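Lusance Community Kitchen
Progress report to the Ongart Fund
June 5, 2025

Work on the breakfast room at Trurkitz has gone mostly to plan. The grant of 800 pounds has been spent apart from 60, which we would like to carry over for crockery.

The old shelving has been taken down and the wall behind it made good. Ten folding chairs came from the Clalville hall at no cost. Two need new feet. The water heater was fitted a week later than we had hoped, as the first one delivered had a dented tank and went back.

Breakfasts served stand at almost 100 since opening. Toast is by far the most popular item, and we are getting through more bread than we budgeted for. Cereal has been slow and we will order less of it.

The table now has a black curtain behind it, with foam letters pinned up in mixed colours, and the small white toaster stands at the right-hand side. Bottled drinks are put out on the same table.
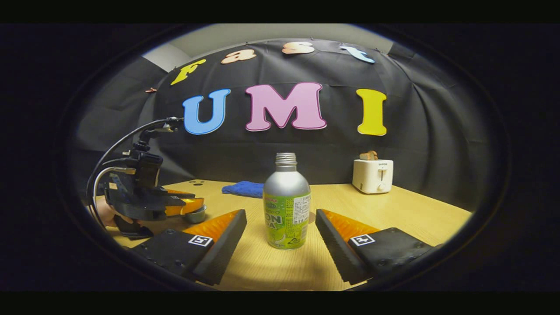 We still need a proper place to keep cloths and a second bin for recycling – the present one fills up by mid-morning. Both can be met from our own funds.

Remaining work for June is the painting of the store cupboard door and a new lock for the side entrance. The locksmith's quote is attached, and receipts will follow with the final claim.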